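Comparing Two Grippers on a Shape-Sorter Task
Final report, Robotics Lab II, Barredo Technical College

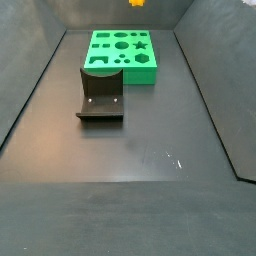

1. Introduction

Our group was asked to pick a small manipulation task and use it to compare two pieces of hardware. We chose inserting shaped pieces into a sorting block. The task is easy to explain and easy to score, and it punishes small position errors, which was the part we wanted to measure.

The two grippers were the parallel-jaw gripper that came with the lab arm, called the Florneck in this report, and a two-finger gripper with soft pads that we built from the Hiltex kit. Both were mounted on the same arm and driven by the same controller. A fixed camera looking down into the workspace was used for all trials.

2. Setup

The workspace is a dark gray enclosure with walls on three sides and a low panel at the front. The green sorting block stands toward the back, with the black L-shaped holder in front of it. We kept the block and the holder in these places for every trial. The open floor in front of them was left free so the arm had space to approach.

The block has cavities of different shapes, including a star, a hexagon, an arch and a large circle. We did not use all of them. After some practice runs we settled on 4 pieces: the large circle, the hexagon, the star and the arch. The circle can go in at any rotation. The hexagon allows several rotations. The arch has only one correct rotation, so it was expected to be the hardest.

The controller was the Fasivberg unit already wired in the lab. We changed only the closing force and the finger width settings between grippers. The insertion program was the same for both and worked like this:

Move above the piece and close the gripper.
Lift, then move to a point above the target cavity.
Turn the piece to the stored angle.
Lower slowly until contact.
If the piece has not dropped in, make a small spiral search, then release.

3. Method

We ran 300 trials in total, split evenly between the two grippers and evenly among the pieces. Starting positions were marked on a paper template that we laid down before each trial and took away once the piece was placed. Piece rotation at the start was changed by hand using lines on the template.

A trial was a success if the piece was fully seated with its top at or below the surface of the block. A piece resting at an angle in the cavity was a failure, even if a light push would have fixed it. A trial was stopped if the search took longer than 5 seconds.

We also wrote down the reason for each failure using 3 codes: dropped during the move, wrong angle at the cavity, and stuck on the edge.

4. Results

The Florneck did better on the star and the arch. Its flat metal jaws held these pieces without letting them turn, so the stored angle was still correct when the arm got to the block. Most of its failures were coded as stuck on the edge. In those trials the piece was slightly off to one side, and the stiff jaws did not let it shift into the cavity.

The Hiltex gripper did better on the circle. The pads gave a little on contact and the piece often slid in before the spiral search started. The same softness hurt it on the arch, where the piece tilted in the pads during the lift. Wrong angle was its most common failure code.

On the hexagon we could not separate the two. The difference was smaller than the change we saw between two sessions with the same gripper, so we do not claim anything from it.

Drops were rare with both. The ones we had with the Hiltex came mainly from the first session, when the closing force was set too low. We raised it and did not repeat those trials, which is a weakness in the data.

5. Problems

Our camera calibration drifted. We noticed it when the Florneck began missing the circle, which it had handled well until then. The camera bracket was loose. After tightening it we calibrated again at the start of each session and threw out the session with the bad readings. It was run again in full and the 300 trials do not include it.

The dark walls and floor gave good contrast with the block, but the black holder was hard for our edge detection to find. We entered its position by hand.

The top edge of the holder is curved, and early on the wider Hiltex fingers brushed one of its raised corners on the way to the front cavities. Raising the travel height fixed this and added a little time to every trial. We used the new height for both grippers.

6. Recommendations

For this block we would use the Florneck, with some compliance added at the wrist to help with the edge failures. The Hiltex gripper would be worth testing again with thinner pads. A second camera at a low angle would let the program check whether a piece has tilted in the fingers before it reaches the block. We ran out of lab time to try this.

The trial log and the controller settings for both grippers are in the shared course folder.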